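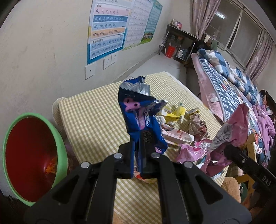
Room Clearing Gallery: Snack Packaging on a Table

Print this page | E-mail this page

This page belongs to the bedroom section of the Vonditz housekeeping gallery. The subject is snack packaging left on a table near a bed, and how it is picked up, sorted and taken out. The notes apply to any small table with a fabric cover. Text by Rochelle Marchetti, with corrections by Tsz-kin Tai. Catalog number 3020.

Table with wrappers, checked cloth
Opened blue snack wrapper held upright over the table, torn edge at the top with the silver lining showing. Pink, yellow and white packaging is on the yellow-beige and white gingham behind it.

Notes on the material

Most snack wrappers are thin plastic film with a printed outer face. A shiny silver inner face is usually a very thin metal coating on the film and does not mean the wrapper is foil. The usual check is to crush the empty wrapper in one hand and let go. Film springs partly open. Kitchen foil stays crushed.

Trays are a separate case. A rigid plastic tray may be accepted in local recycling when the film around it is not, so the two should be pulled apart before anything goes in a bag. Look for the resin code on the base. If there is no code, the tray goes with the film.

Small inner packs and torn corner strips are the pieces most often missed. They slide under larger wrappers and, on a patterned cloth, are hard to spot once the large pieces are gone. Run a flat hand over the cloth at the end of the job.

Order of work

Start with the tallest pieces. A large crumpled wrapper hides whatever is beneath it, and pushing it sideways moves crumbs with it. Lift it straight up.

Hold each opened packet by the upper part with the torn edge facing up until it is over the bag. Packets that look empty often hold a spoonful of crumbs in the bottom fold. Tip them inside the bag, below the rim.

Sticky wrappers should be peeled from one corner, slowly, with the other hand flat on the cloth. A fast pull lifts the cloth and anything standing on it.

Do not nest wrappers inside one another if they are going to be sorted later. Kai-wen Hsieh tried this for the Pronaleck pages to save bag space, and the sorting took longer than the clearing.

Bags

A 2-gallon bag is enough for a table of this type. Film takes up more room than its weight suggests and will push back out of an overfull bag, so fold the rim over twice and clip it. Chi-keung Fung uses a small lidded bin beside the bed instead, emptied every Tuesday. Either works. An open basket does not hold film well near a fan or window.

The cloth

Clear the table completely before touching the cloth. Fold the four corners to the center, carry it outside and shake it there. Check the label before washing. For a cotton check, cold water and a normal cycle will do; for a coated cloth, wipe with a damp sponge and dry flat.

Chocolate and colored sugar should be scraped with the back of a spoon before any water is used. Warm water sets some food dyes. Test a corner first if the cloth is new.

Put the cloth back with the checks square to the table edge. On a gingham pattern a skew shows from across the room.

Corrections

The entry on resin codes was shortened in June. An earlier version told readers to rinse all packaging before disposal. Rinsing applies to trays and other rigid pieces going to recycling. Film going to the trash does not need it. Thanks to Gijs Jacobs for pointing this out.

Related pages in the bedroom section

Siu: bedside drawers, 3 pictures
Flosness: under-bed storage, 2 pictures
Pronaleck: desk surfaces and cable trays

Print this page | E-mail this page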